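16 de septiembre de 2021
Por la redacción

La responsable de pruebas de Jakovent prefiere que no aparezca su nombre, porque en la empresa, dice, el trabajo lo firman todos. Lleva seis años dedicada a que una máquina haga cosas que en cualquier casa se hacen sin pensar: abrir un cajón, guardar un paño, vaciar el escurridor. Nos recibe en una oficina pequeña, con dos pantallas encendidas y una pizarra llena de números. La primera pregunta es la que le hacen en todas las comidas familiares: cuándo habrá un robot que recoja la cocina.

"Depende de lo que se entienda por recoger", contesta. "Si me pregunta por una cocina conocida, con los muebles medidos y los objetos que hemos elegido nosotros, hay tareas sueltas que ya salen. Si me pregunta por la cocina de usted, no. Y no le voy a dar un año."

El proyecto en el que trabaja se llama Mumine y empezó como un encargo de un fabricante de muebles, Vörös, que quería saber si sus cocinas podían ser manejadas por una máquina sin cambiar el diseño. El encargo terminó, pero el equipo siguió con los cajones. Son 11 personas, y más de la mitad trabaja solo con simulación.

"La gente se imagina un taller lleno de brazos", explica. "Tenemos un brazo, y pasa bastante tiempo parado. Casi todo lo que probamos lo probamos antes en el ordenador. Una cocina simulada no se rompe, y por la noche puede seguir abriendo cajones."

En la última tanda hicieron 931 intentos simulados de abrir un cajón, meter un objeto y volver a cerrarlo. Fallaron 119. Le parece un resultado aceptable para el ordenador y pide que no se traslade a una casa. Con el brazo de verdad repitieron 60 intentos y el porcentaje de fallos fue bastante peor - no quiere dar la cifra hasta repetir la prueba con otra pinza.
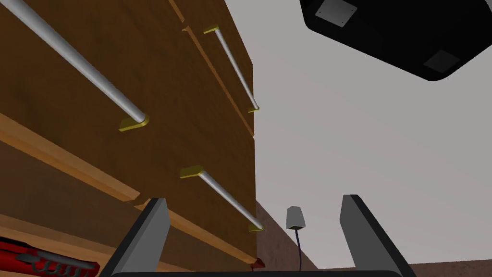 Los cajones le interesan más que otras tareas porque juntan varias dificultades en un solo movimiento. Hay que encontrar el tirador, agarrarlo sin resbalar y tirar en la dirección exacta de la guía. En el mueble simulado los tiradores son barras cilíndricas plateadas, sujetas al frente de madera con placas doradas, y ella reconoce que es un modelo agradecido. "Una barra se puede coger por muchos puntos", dice. "Si la pinza llega con los dos dedos bien abiertos, hay margen. Con un pomo redondo el margen baja mucho, y con un cajón de uñero, de esos que se abren metiendo los dedos por arriba, todavía no tenemos nada que enseñar."

El otro problema es el punto de vista. Una persona que abre un cajón bajo se agacha, mira, y sigue tirando aunque ya no lo vea. El programa pierde el tirador en cuanto la mano se pone delante, o lo ve tan inclinado que calcula mal la distancia. Durante meses, cuenta, el equipo atribuyó los fallos a la fuerza de agarre. Luego revisaron los registros y vieron que en muchos casos la pinza se cerraba antes de llegar.

Le preguntamos por las tiendas y los almacenes, donde se supone que todo es más ordenado. Jakovent hizo una prueba de reposición para Delumo, una cadena de droguerías, y duró menos de lo previsto. Las cajas cerradas fueron bien. Los botes sueltos se caían, y cada bote caído obligaba a un empleado a dejar lo suyo y acercarse. "El empleado tardaba menos en colocar la balda entera", dice. "Se lo pusimos así en el informe. Para cajas iguales, de noche y sin clientes, yo lo compraría. Para lo demás, esperaría."

También es prudente con los vídeos que circulan por internet. No dice que sean falsos. Dice que conviene preguntar cuántas veces se grabó la misma escena, si alguien manejaba el robot a distancia y si la velocidad es la real. En su propio equipo apuntan esos tres datos en cada grabación, y los vídeos acelerados llevan un rótulo.

Sobre el precio habla poco. Un brazo como el que usan cuesta más que la cocina que tiene delante, y alguien tiene que estar cerca mientras funciona. Ve más probable que lleguen antes aparatos para una sola tarea, y que el primer cliente sea una residencia o un hotel - sitios con muchas habitaciones iguales y una persona de mantenimiento en plantilla.

En su casa no hay ningún robot, ni siquiera aspirador. Tuvo uno y lo regaló cuando se mudó a un piso con escalón en el pasillo. La próxima prueba con la pinza nueva está prevista para finales de mes, con el mismo mueble y los mismos tiradores. Los pomos quedan para después.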